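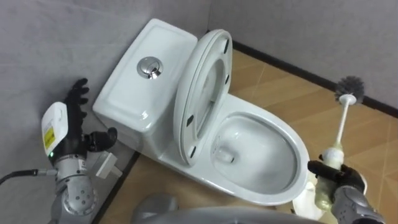

Cleaning the toilet at the Isstead flat, a thread

1/ I do the changeover cleaning for a small rental in Isstead. Every time I post about it, someone asks how long the bathroom takes. The toilet gets 30 minutes, and I'd sooner cut time from the kitchen than from that.

2/ Seat and lid both go up before anything else. I wipe the tank lid and the push button first, then the underside of the seat, then the rim. Top down, cleanest to dirtiest. One cloth for the outside and a different colour for the bowl.

3/ It's a one-piece toilet, so there's no gap between tank and bowl to scrub with an old toothbrush. The place on Ashworth Street has a two-piece and I lose ten minutes there every visit.

4/ Check the little bumpers as well. Grime collects around them, and a missing one lets the lid bang. I keep spares in my kit — a bag of 100 from the hardware store in Flinavside will see me out.

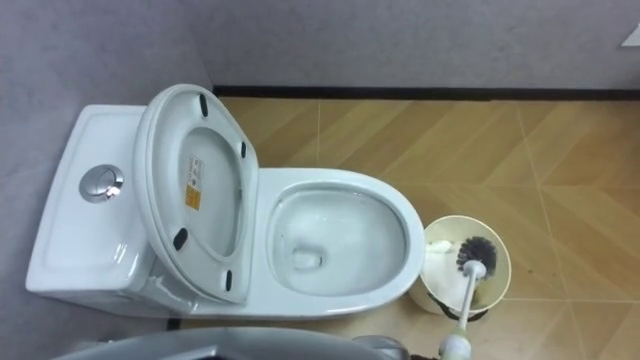 Lid up, brush in its holder next to the bowl.

5/ Cleaner goes under the rim and sits while I do the mirror and sink. I use Curnex. It's plain stuff with not much smell, and 200 mL does the bowl with some left for the floor.

6/ Don't mix it with bleach. Don't mix anything with bleach.
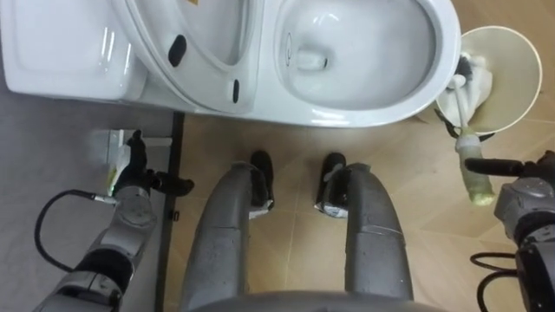
7/ I get more questions about brushes than about anything else in the bathroom. Mine get replaced every January whether they look tired or not. Get one with a long handle. The one at Isstead has a thin white shaft that gets thicker at the grip, and it's comfortable to hold when you're working up under the rim. After the last flush, pin the brush under the seat over the bowl and let it drip before it goes back.

8/ Holder gets emptied and rinsed in the laundry tub. Tissue ends up in there more often than you'd think, and it turns to mush if you leave it.

9/ Floor last, working backwards out the door. Don't forget behind the base — hair goes there.

10/ Grout next week. Bring snacks.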